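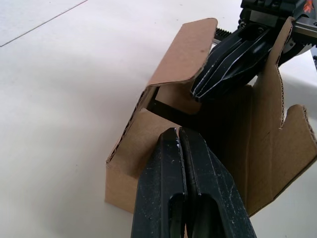
Monthly walk-round, Birport building, ground floor and upstairs store. Filled in by Laine Žukauskas, November, started 8:15. Marks are OK / FIX / ASK. Cardboard gets its own line this time, after the alarm people wrote it up at Lūse. A box left part open on a table, flaps every which way like the brown one here, goes down as "in use" and gets no mark. Flattened stacks in the hallway are a FIX every time, no matter who says they're going out at lunch.

1. EXITS AND HALLWAYS
Front door opens full width: OK
Back door opens full width: FIX. Drags at the bottom, needs a shoulder. Was on last months sheet too.
Exit signs lit: OK downstairs. Upstairs one flickers, I'd say it has a week in it.
Hallway clear: FIX. Flattened cardboard against the wall by the meter cupboard, plus a folding chair. Moved the chair myself.
Stairs, handrail: OK. Second bracket up has been tightened, thank you whoever.
Stairs, treads: FIX. Rubber nosing lifting on the 3 lowest. Taped for now. Tape is not a repair.

2. EXTINGUISHERS AND ALARMS
Ground floor extinguishers on hooks, pins in: OK
Upstairs extinguisher: ASK. Tag says Lonum did the service but there's no signature. Gintarė to phone them.
Needle in green: OK on all
Fire blanket in kitchen: OK
Smoke alarm test: done 8:40, sounded upstairs and down. Kitchen one slow to stop.
Call point by back door: FIX. Plastic cover cracked, still works
Path to alarm panel: OK

3. ELECTRICAL
Extension leads not chained together: FIX. 2 in the upstairs store running one off the other, heater on the end of it. Unplugged the heater. Please leave it unplugged.
Cords not under rugs: OK
Outlet by the sink: OK, electrician's sticker is current
Breaker labels: ASK. Half are in pencil and one just says "old". Does anybody know what old is?
Kettle and microwave: OK. Microwave is filthy but that isn't my form.

4. TABLES, SHELVES, LIFTING
Tables get looked at for wobble, sharp corners, gaps and anything sitting where it could be knocked off. Press down on each corner and watch the opposite one. Where a top is made of two panels, like the pale one with the seam running left to right, run your palm over the join and feel for a step. Small things lined up along a far edge, same as on that table, are worth a second look but not a mark unless they hang over. Write down which table. "The white one" won't do, we have more than one.

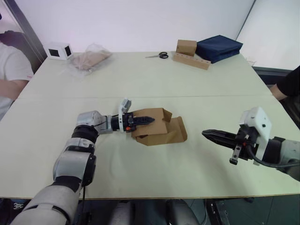
Table legs locked: OK, except the kitchen one, FIX, catch is bent
Shelf loads upstairs: FIX. Paint tins on top shelf, should be waist hight or lower
Shelves fixed to wall: OK, pulled on all of them
Step stool: FIX. One foot missing its rubber. Put it behind the office door with a note on. Do not use.
Hand truck: OK, tire could use air

5. FIRST AID AND CLEANING STUFF
Kit in kitchen: ASK. Finitov refill came but it's still sealed in its bag on top of the fridge. Somebody unpack it.
Eye wash in date: OK
Bleach kept away from other cleaners: FIX. Same shelf again. Moved.
Wet floor sign: missing. Was there in the summer.
Accident book: OK, 2 entries since last sheet, both paper cuts

6. OUTSIDE
Step at front: OK
Gutter over back door: FIX. Drips right where people stand, will be ice before long
Bins away from wall: OK
Outside light: ASK. Timer still on summer hours I think

COMMENTS
Back door is the big one. I want it done ahead of everything else on here, including the stairs. 4 people on the upper floor most mornings and that is their way out.

Gintarė Urbonaitė added: phoned Lonum, they will send the signed tag by mail. Joiner is booked for the door, he wants the hallway clear before he comes. Heater was plugged in again at 2:30. I've taken it home.

Laine: good. Pencil breaker labels can wait till the electrician is next in. Next sheet to be pinned up by the kettle, old one goes in the blue folder.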